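Re: Draft 4 of the shared-table rules, comments please
Sent to: Semness bench robotics list

Print this message | E-mail this message to a friend

Replying to the list as well as to Faltness, because I think more people should be arguing about this one!

> Section 3 says the arm must be "clear of the work area" before anyone
> reaches in. We read that as folded back to the home pose. The group
> at Grosidska read it as anything out of arm's length. Could we have
> one meaning, please, and could it be one that a new person can check
> by looking? Also, is 146 mm still the figure for fingertip clearance,
> or did that go out with draft 3?
>
> Faltness workshop

Lovely question, and I'm so glad somebody read section 3 closely. The 146 is still in. It applies to the lowest point of the fingers over the tallest thing on the table, and it's measured with the arm stopped. I'd be happy to see it go up, but I don't want to see it go down.

On "clear", I'd drop the word altogether. We tried writing it as a pose (joint angles and all) and it was hopeless, as no two benches on this list are laid out alike. What I'd like instead is a plain line saying which object on the table sets the height, written on the task card before the session starts. Then the check is the same for everybody: find the tall thing, look at the fingers, look at the gap.

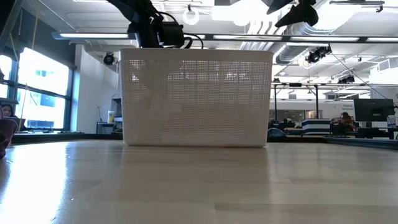 Tall objects are where the draft is weakest, and I'd love to fix that before November. Draft 4 treats a tray of screws and a laundry hamper as the same sort of item, and they plainly aren't. Take a big plastic basket like the one on the table, with its solid rim and all those tiny holes in the side panel. The gripper is well up and to the right of it, which is easy to judge, but other parts of the arm reach down behind the rim on the left, and there are cables looping over the module and curving down towards the rim as well. A rule that only mentions fingertips says nothing about any of it. So my proposal for 3.2 is "the lowest part of the arm, tool or cabling", and a second sentence asking for the cables to be checked against the rim of any open container. Lis already does something close to this and I've pinched their wording shamelessly.

Two smaller things while I'm here:

3.5, the stop button. Please can we say "within reach of the person watching" and leave out the side of the table? Left-handers exist.

3.7, the log. We went back through 59 of our own entries and in far too many the object was down as "box". Name it properly, give its height, done.

I'll put a marked-up copy in the usual folder tonight, after 7. Do scribble on it!

Semness bench, rules editor

Last updated: November

Comments (3)

Agree on cabling. We'd want it to cover hoses too, if you're reopening 3.2 anyway.

Is the gap measured from the rim or from whatever's sticking out of the container? Ours is usually full.

Good point above, top of contents if higher than the rim. And yes to hoses.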